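About Kornthorpe

Kornthorpe tests and calibrates laboratory and retail weighing equipment. The company was set up by Mikkel Mogensen, who had spent the earlier part of his career servicing counter scales for grocery wholesalers, and it still does a fair amount of that work. Most of our customers today are pharmacies, seed merchants, jewelers and small food producers who need a certificate their own auditor will accept.

Scope of work

We calibrate non-automatic weighing instruments up to 300 kg on site and up to 70 kg in our own weighing room. Instruments above that range are referred to Visser, with whom we have a standing arrangement. We also calibrate individual weights and weight sets from 1 g to 20 kg. We don't issue certificates for vehicle scales, belt weighers or hopper systems.

Every calibration includes repeatability, eccentricity and linearity tests. Readings are recorded before and after adjustment. If a customer asks us not to adjust, only the as-found values are reported. The stated uncertainty applies to the instrument at the location where it was tested. Moving a high-resolution balance to another bench, or even turning it to face another wall, can make the certificate a poor guide to its behavior.

The weighing room

The room is held at 20 degrees and the air supply is baffled. Balances and reference weights are left to settle for at least 8 hours before work on anything with a resolution finer than 1 mg. For this reason, sets delivered after 3 p.m. are not started until the next working day. Reference weights are handled with tipped forceps or lint-free gloves and are sent out for recalibration every January. During that period we work from a second set.

Records

Job records are kept in Vetidex, which replaced our paper ledgers. It holds the history of roughly 2000 instruments. Customers can request a drift summary for any instrument with three or more calibrations on file. Older ledger entries have been entered as totals only, so individual test points from those years are not available.

Training

We run a one-day course on routine balance checks at our Flonley office. It covers leveling, warm-up time, choice of check weight, setting warning and action limits, and filling in a log that someone else can read. Class size is limited by bench space. Participants may bring their own balance if it was calibrated within the past year.

Contact

Requests for quotation should include the make, model, capacity and resolution of each instrument, along with the lowest and highest loads in normal use.
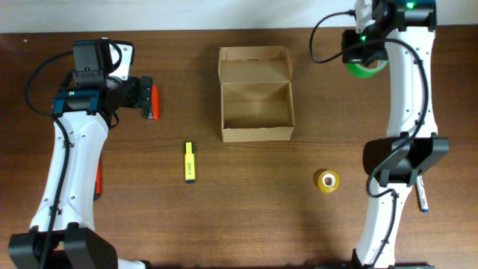
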